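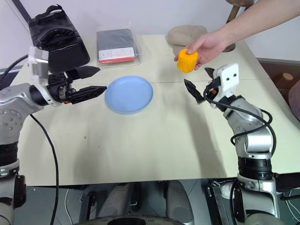 Chapter 14
Villains Who Want Something

Most of us meet our first fantasy villain when we are small, and most of us remember the teeth and the shouting long before we remember what the poor creature was after. In this chapter we are going to put the teeth aside for a while (they will keep, I promise) and think about motive, which is the part new writers tend to leave until the night before the game.

Take the marsh giants of Livulport, the setting we began building in Chapter 3. In the first draft they wanted to smash the harbor, and so they smashed it, and everyone at the table had a lovely time for one evening. By the next Sunday there was nothing left to ask about them! What did they eat? Whom did they owe? Why that harbor, when Flostby lay closer and had no wall?

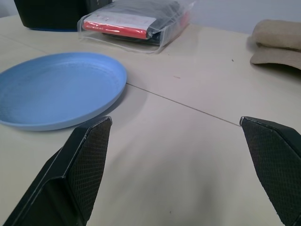 A villain's want should press against something your players already care about, and it helps to draw that pressure before you write a word of dialogue. Put the giants on one side of a page and the ferry town of Pascu on the other, like two black fingers set wide apart with bare tabletop between them, and ask yourself what belongs in the gap. It might be a bridge toll, or a stolen bell, or the 456 names carved on the old Talier stone. Write down 2 possibilities and keep the one that makes you a little uneasy, and bring it along to the first exercise.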